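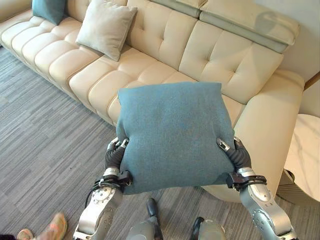

Keskin Winter Lantern Weekend: Guided Package for Small Groups

The Keskin Winter Lantern Weekend is a two-night guided package offered each December by Trukach Tours. It combines the town's evening lantern procession with reserved lodging, a historical walking tour and admission to the Flurkumus market hall. The package is intended for adults and for families with children old enough to walk a moderate distance after dark.

Package contents

Two nights in a guest apartment at Uleo House, with breakfast
One reserved place in the lantern procession, including a paper lantern
Guided walking tour of the old quarter, led by Jyoti Kandpal
Admission to the Flurkumus market hall on both evenings
Return transfer between Keskin station and Uleo House

Lodging

Uleo House is located a short walk from the start of the procession route. Each apartment has a bedroom, a sitting room and a small kitchen. Check-in opens at 3 p.m. Guests arriving earlier may leave their luggage at the front desk. Apartments are assigned by the booking office, and requests for a particular floor should be made at the time of reservation.
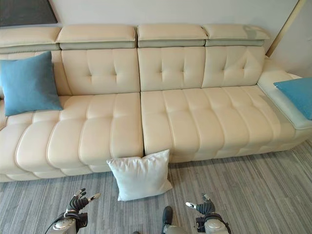
May guests join the procession without booking the lodging?

Procession places are sold separately when any remain after package bookings have been filled. The booking office releases them at the end of November, and they must be paid for in full at the time of purchase.

The procession

Participants assemble in the station square at 6 p.m. and set out at 6:30. The route is about 600 yards long and ends at the market hall, where musicians under the direction of Umut Tatlı perform until the close of the evening. The pace is slow, and marshals are posted at each street crossing. Attendance last year was 3,855, and guests are advised to remain with their guide until the group has entered the hall.

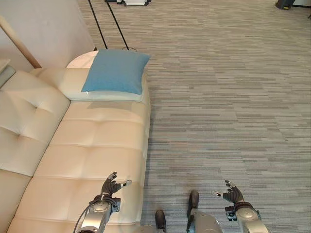
What to bring

The old quarter is paved with uneven stone, and sturdy shoes are recommended. Evening temperatures are often below freezing. Lanterns are lit by battery only; candles and other open flames are not permitted on the route. Dogs may not take part in the procession but are welcome on the walking tour if kept on a leash.

Group size and reservations

Each guided group is limited to 11 guests. Reservations are accepted from the beginning of September through the Trukach booking office, managed by Hülya Canpolat. A deposit is required to hold a place, and the balance is due before the first of December.

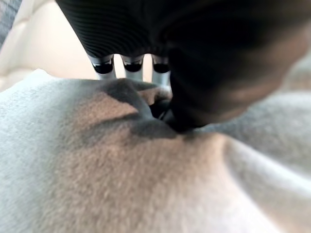 Cancellations received in writing before the balance is due will be refunded, less the deposit. After that time, a reservation may be transferred to another person at no charge, provided the booking office is given the new guest's name before check-in. In the event of severe weather, the procession may be moved to the following evening. Lodging and market admission are not affected by such a change.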